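Ticket 544: Family pass won't let me book for just one child
Status: Solved
Opened: March 2019
Category: Family memberships, Pluvanthorpe Children's Museum

Hello there! First of all, thank you for the lovely place you run, we have been members since my oldest was in a stroller and all three of my kids adore it. I'm hoping you can help me with the booking page, which has beaten me two evenings in a row.

I want to take my middle boy to the Pidance puppet morning, just him and me, as a treat for finishing his first big chapter book. (He has talked about nothing else, bless him.) Our family pass covers two adults and three children, and every time I pick the puppet morning it fills in all five of us and wants $70 for the lot. If I change the number of children to one, the page goes back to the start and forgets the date too. I've tried it on my phone and on the old laptop in the kitchen, and I've logged out and back in. 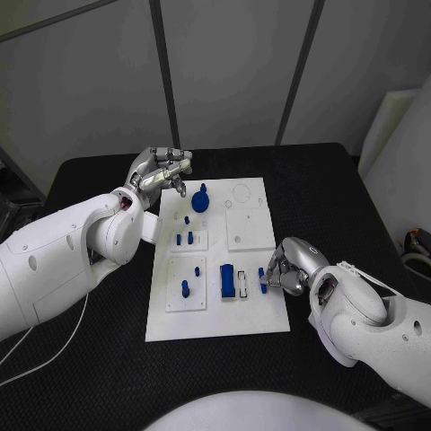
Photo: Pluvanthorpe Children's Museum / El Idrissi

Reply from Member Help

Thank you so much for writing, and congratulations to your reader! I'm sorry the page gave you such a runaround. Family passes are set to "book everyone" when they're renewed, and the change has to be made in your account before you choose an event. Please go to My Family, open the Nover booking settings, and untick "Always include all members." Then save, and start a fresh booking. The price for one adult and one child should come up as $15 with your discount.

Reply from member

It took me a while to find the save button (it's way down under the allergy notes!) but yes, $15, and we're booked. One more little thing, will my other two still be included when we all come in May for the garden day?

Reply from Member Help

Yes, they're still on your pass. Just tick their names when you book. Your confirmation is number 13 on the puppet list, and doors open right after breakfast club. Have a wonderful morning together!

Ticket closed by member.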